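Home Code Issues Wiki Releases

# Nanivis gripper comparison

Notes and logs from comparing two finger sets on our two-arm table. Maintained by Danica Mladenović.

## What was compared

- Lill: short, stiff fingers with flat pads
- Emby: longer fingers with softer pads

Both sets were run on the same arms with the same Plustadeck controller build. Only the fingers and the closing force limit were changed between runs.

## Runs

Each set did 60 runs. A run stops at 90 seconds whether the task is done or not. Logs are saved as one folder per run, with joint positions, gripper width and the fixed camera's video. We dropped 7 runs where the controller lost its connection; they are listed in `dropped.txt`.

## Objects

Kitchen items on brown paper: a toaster with bread, a light-blue cup, a mint-green bowl and a small blue object. Start positions are in `layout.csv`.

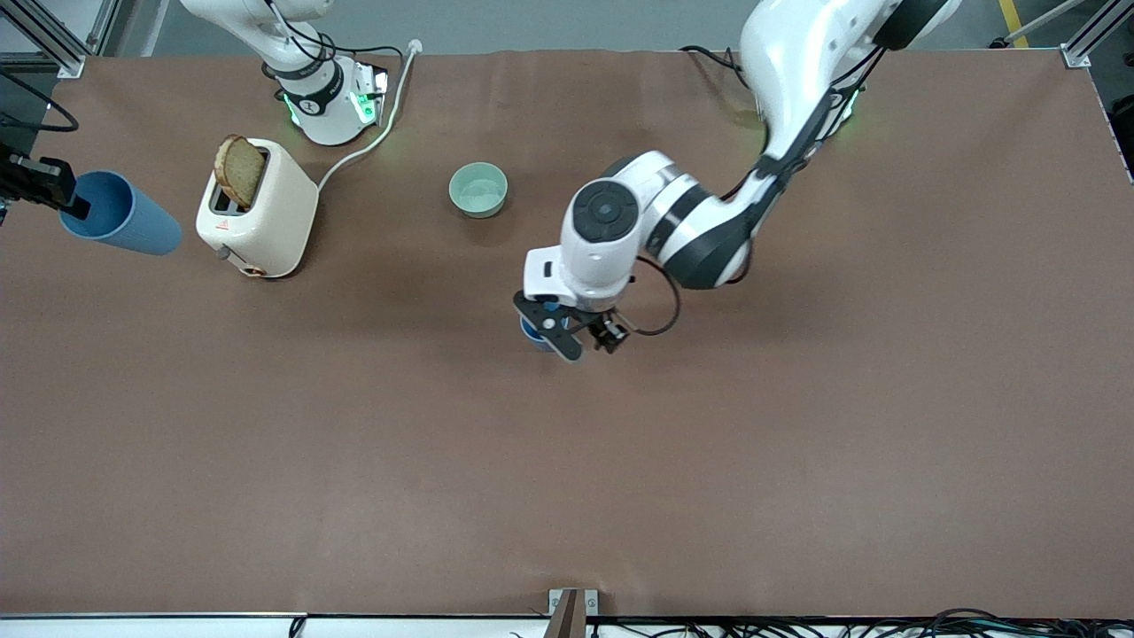

Gripper width is logged in millimeters, measured between the pads. For Emby, the value reads low under load, so use the force column to decide when contact starts. Lill needs no correction.

## Known problems

- Video and joint logs can drift apart late in a run. `sync.py` fixes this.
- Run 26 has no force data.
- The November logs use the old column names.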